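About Edley

Hi, I'm Stanisława Pietrzak, and I run Edley, which is a small language school above a bakery on Nowicki Street. We teach Polish to grown-ups. Mostly beginners, mostly in the evenings, and with quite a lot of poppy seed cake (the bakery is a problem for all of us).

I started the school in 2000 with one class, a secondhand chalkboard and a box of photocopied worksheets I'd typed up myself. My first students were a retired mail carrier, two sisters who wanted to read their grandmother's letters, and a guy who had married into a very loud family from Łódź and was tired of smiling and nodding at Christmas. He still comes by, by the way. He argues back now and his mother-in-law adores him.

People ask where the name comes from. Edley was the dog! He was a big brown mutt who slept through every lesson of that first year, and when I had to write something on the registration form I looked down and there he was. I've thought about changing it to something that sounds more like a school, and every time I do, the students vote me down.

Who teaches here

There are five of us these days. I take the absolute beginners because I love that first month, when you go from nothing to ordering soup. Mieczysław Pawlak has the intermediate groups and he's the grammar person. If you've ever cried over the genitive plural, go sit with Mieczysław for an hour, he draws these giant charts in three colors and somehow it sticks. Benedikt Voß grew up speaking German and learned Polish in his thirties, so he remembers exactly which parts hurt. Ha-neul Pyo does our pronunciation workshops and also the Saturday-style "long sessions" we hold once a month, four hours with a proper lunch in the middle. And Mieczysław Witkowska runs the reading circle. Yes, two Mieczysławs. We go by last names in the hallway.

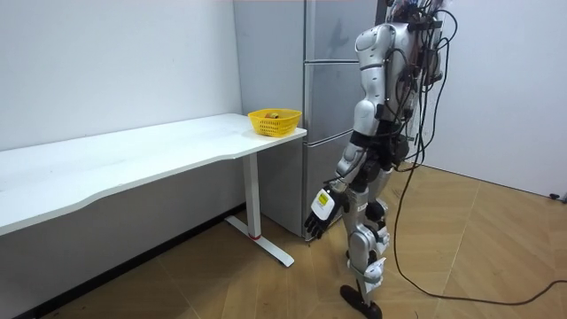 Do I need to know any Polish before I sign up?
None at all. Our beginner course starts with the alphabet and how to say your own name, and you won't be asked to speak in front of the whole group until you feel like it. If you already know a little from family, send me an email and we'll chat on the phone for ten minutes so I can put you in the right class.

How the classes work

Groups are small and they stay together, so you'll know everybody pretty fast. A course runs from fall to spring, and we open a second beginner group every March for the people who made the resolution in January and needed a while to get around to it (I see you, I'm the same with swimming). Each class meets twice a week. Homework is short, but please do it! I can always tell.

We use a textbook called Stomora for the first two levels. It's a bit old-fashioned and the dialogues are mostly about trains, but the exercises are good and the recordings are spoken by people who sound like people. After that we drop the textbook and bring in whatever the group likes: recipes, crime novels, soccer commentary, old radio plays. Last year's advanced class spent six weeks on one cookbook and came out of it able to discuss cabbage at a level I find frightening.

The beginner course costs $195, book included. If that's hard for you right now, tell me and we'll work something out. I mean that.

The reading circle and other things

Witkowska's reading circle is open to anyone who can get through a page with a dictionary, and you don't have to be enrolled with us. They're on short stories at the moment. Gidon, the little bookstore across the street, orders the books for us and keeps a pile behind the counter, so just mention the school when you go in.

We also do a song night before the winter break. No talent required, I sing at it myself.

Come say hello

The door is the green one to the left of the bakery, second floor, and the buzzer sticks so lean on it. Coming to watch a class before you decide is free and you can do it as often as you want. Shoes with snow on them go on the rack by the stairs, please.

Page last updated 11/19/24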